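Gripper Comparison, Work Package 2 -- Progress Report for June

Summary

Work in this period covered the side-by-side trial of the two candidate grippers, the Vumero parallel unit and the Lisow angled-jaw unit. Both are now mounted on the same arm and run from the same controller. Mechanical setup is complete. The endurance runs are under way and will continue into the next period.

Setup

The pick area was rebuilt after the May review, which found that object placement varied too much between operators. Positions are now set by a tape grid laid on the floor of the work area, and each trial starts from a named cell. The grid is also used to check that the wrist camera has not shifted between sessions. The operator moves the arm to the home pose, compares the tape lines with a stored view, and logs any offset before the first pick.

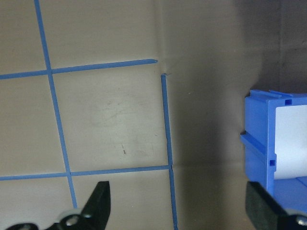
Cells next to the walls remain the hardest case. The outer side of a finger can touch the wall before the jaws are centered on the object, and the controller then reads the contact as a grip. We raised the contact threshold for these cells and added a short approach from the open side. False grips have dropped, but the approach adds time to each cycle. Lighting is the other open point. The wrist camera's exposure is set for the middle of the grid, and detection is less reliable in the shaded cells. A second lamp is on order from Kahraman.

Endurance runs

The plan calls for 3,000 cycles per gripper. The Vumero unit has finished its run with no part replaced. The Lisow unit is about 20 percent short of the target. Its run was stopped once when a bracket screw worked loose, and was resumed after the screw was refitted with thread lock. The stop is recorded in the log and will be reported as a fault, although the jaws were not damaged.

Budget and schedule

Spending is within plan. The lamp was not in the original budget and will be charged to consumables. The delay to the Lisow run does not affect the end date of the work package.

Next period

- Finish the Lisow run and inspect the pads on both units.
- Repeat the wall-cell trials with the second lamp in place.
- Replace worn tape and record a new stored view.
- Send the draft comparison table to Grundska for comment -- the final table will follow with the closing report.

Related items
Work Package 1: Arm and Controller Selection
Wrist Camera Calibration Procedure
Progress Report for May
Fault Log Format, Revised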